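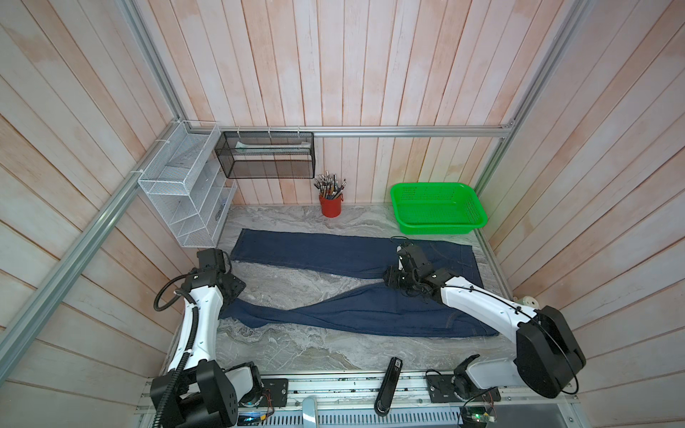 Skasel opens a storage advice service for small workshops and home offices

Skasel, the supplier of shelving and hanging storage, starts a new advice service in June for people who work in small rooms. The service is made for sewing workshops, repair counters, home offices and other places where the table is always full and the walls are not used enough.

A customer sends the measurements of the room and a short list of the things which are kept there. Skasel then answers with a simple drawing and a list of baskets, hooks, rails and organisers that fit the space. Customers are free to buy the parts from Skasel or from any other shop.

"Many people write to us that they need a bigger table," says Pornthip Thepsuriya, head of customer advice at Skasel. "Often we suggest to look at the wall first. A hanging basket on a rail can hold the small things, and the table is again a place for work."

The service was tested in 21 workshops in the spring. During the test, customers asked most often about two matters: how to hang baskets without drilling into the wall, and how to keep cables away from the hands. Both questions are now answered in a printed guide, which comes with every drawing. The first 1000 copies of the guide are free of charge and can be ordered also without the advice service.

Together with the service, Skasel presents two new product lines. Jastura is a line of wire baskets with loose hooks, for hanging on a rail or a bar. Utora is a line of desk organisers for letters, pens and small tools. Both lines will be sold in black and in white - other colours are planned for a later time.

The drawings are prepared in co-operation with the planning office Jacquet, which has a long experience with small shops and kitchens. Customers receive their drawing by e-mail or by post.

Press contact: Pornthip Thepsuriya, Skasel, Customer Advice. Product photographs and samples of the printed guide are sent to editors on request.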